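Josura to open 40-room guesthouse in Brallville in August

BRALLVILLE, 21 Feb 2021 — Josura, which runs small guesthouses and short-stay lodgings, will open its next property in the former Fenley shoe warehouse in Brallville this August. The building will have 40 guest rooms on three floors and a breakfast room facing the canal.

Work on the roof and outer walls is finished. Plumbing and electrical work is under way on the upper floors, and the ground floor will follow in spring. The original loading doors on the canal side have been kept and will serve as the main entrance.

Six of the rooms are planned for step-free access, and 32 parking spaces will be laid out behind the building. Rates will start at $118 a night, including breakfast. Weekly rates will be available to guests working in the area.

Furniture for the bedrooms is being supplied by Ogura. Josura will hire kitchen, front desk and housekeeping staff locally, and applications open in late spring.

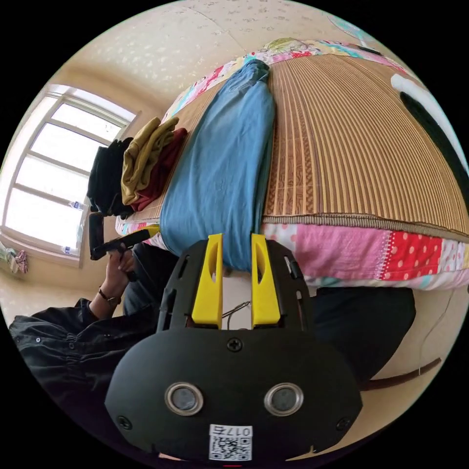 A bed, seen behind two yellow fingers with oval cutouts.

Bookings will be taken by phone and through the Josura website once an opening day has been set. Groups — including wedding parties — can ask to be placed on a contact list before then.

Press inquiries: Josura press office, Brallville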